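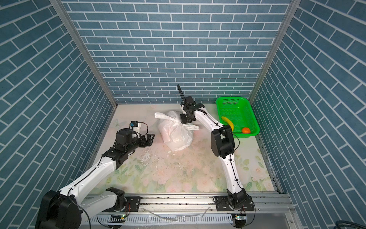
5 June 2022

Gripper comparison, bag task again. Left arm still has the squared Datwood fingers on it, right arm has the slender Okoro pair that Terence Lambert fitted at the end of May. Same knotted carrier bag for both, fruit in the green basket as before, Cekel controller untouched.

I'd rather hoped the slim fingers would just win and I could stop thinking about it! They do get in under the knot nicely, and they hooked the loose handle on 3 tries running. But once the bag's weight comes on they twist a bit, and then the thing swings about like a conker. The squared ones are clumsy going in (I have to come at the knot dead level or they shove the bag along the mat) but once they've shut, they've shut.

Closing force was set to 126 on both sides – Pramow units, whatever those are in real money. Dropped it to half on the right for the last 2 goes and the plastic tore less. Worth a proper look.

Wrist camera on the left: exposure up to 2780, otherwise the white bag washes out completely. Need to check the cable loop doesn't snag on a full roll.

Mat wants a wipe, crumbs by the bag. Terence, have we got any more of the slim fingers, or is that the only pair?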